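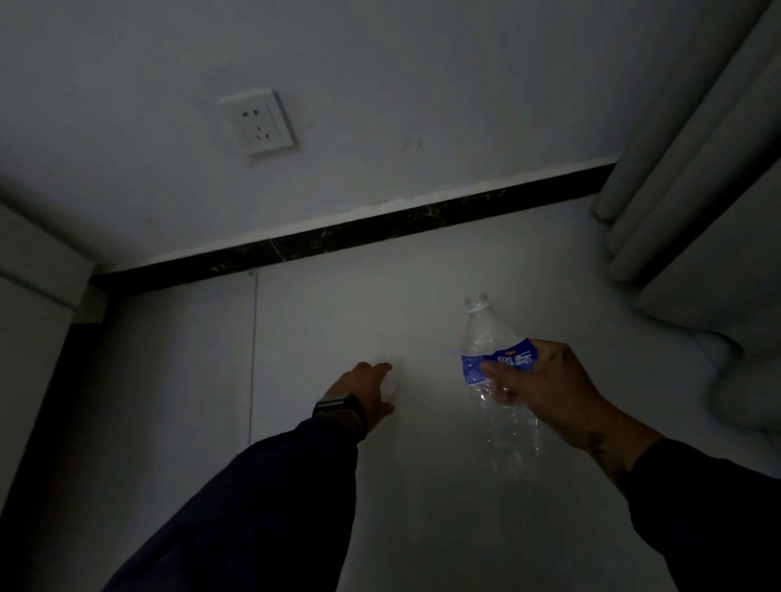 Latis Folding Voting Booth, 2-Station

Tabletop privacy booth for polling places. Two voters side by side, divider down the middle. Made by Treton, sold and shipped by Vunstead Election Supply.

In stock. Orders in by 11 a.m. go out same day, except the week before a primary when everything is nuts and we need an extra day.

What you get
2 stations, joined
Center divider
Carry sleeve with ID window
Pen cords, one per side
Instruction card (English and Spanish)

Specs
Height open: 34 inches
Weight: 12 lb
Color: gray only. Blue is discontinued, please stop asking, we sold the last ones in April
Material: corrugated plastic, wipes clean with a damp cloth
Setup: unfold, drop divider in the slots, done. No tools

Fits a standard folding table. Will NOT fit the Zaugg rolling cart with the divider in, take it out first. Cart sold seperately.

Accessible height? No. This one sits on a table so it depends on your table. For a wheelchair station see the Latis Low, different page.

Light kit
Clip-on LED, battery. Not included. One per station, so order two for a full booth. Older Treton clips don't grip the new edge, you need the current ones.

Ballot size
Takes ballots up to 11 inches wide laid flat. Longer ones hang over the front a bit, still private. If your county went to a wider sheet email us the size before you order.

Returns
Unused, in sleeve, 34 days. Printed seals or custom county logo = no returns. Dividers cracked in shipping, send us a photo and we'll send a new one, keep teh old one.

Purchase orders OK from counties, cities and school districts. Put the PO number in the notes box at checkout or it gets held up.

Goes with
Zaugg rolling cart
Latis "I Voted" sticker rolls
Treton ballot box seals, numbered
Replacement divider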